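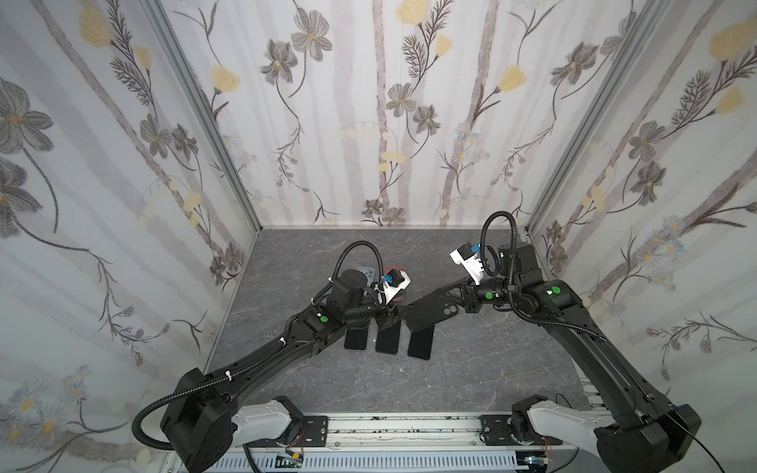 What did the visitors most want to know at the open day? They wanted to know how much of the work the arms could do without a person stepping in, and what happened when a grasp failed.

4.2 Demonstration session

The open day was held at the Lins laboratory on 2022-03-24. Visitors were admitted in groups of no more than 14, and each group stayed at the workcell for one complete demonstration. Operation was supervised by Haldane and Honorato; Assunção recorded the questions put by visitors and the replies given.

Figure 5. Two-arm workcell during the handset handling task. The right gripper holds a smartphone face-down just above the tabletop; three further handsets lie side by side beneath the grippers. A camera is mounted at each wrist.

The handling task was chosen over the connector task described in Section 2 as it could be followed by visitors with no technical background. Dark handsets on a grey surface are also a demanding case for the wrist cameras, and the question of contrast was raised by several groups. Staff from Padent, who attended the morning session, asked whether the printed wall panels affected detection. We had not tested this at the time and said so.

Visitors were invited to choose which handset the arms should attempt next. This departed from the fixed order used in our laboratory trials, and results from the open day are therefore excluded from the analysis in Section 5. The Kesier planning software was otherwise left at its laboratory settings.

Written comments were collected at the exit and coded separately by M. Trindade and L. Trindade. Where the coders disagreed, the comment was discussed with Haldane and assigned to a single category. Comments on the catering and on parking at the Fuvine site were set aside.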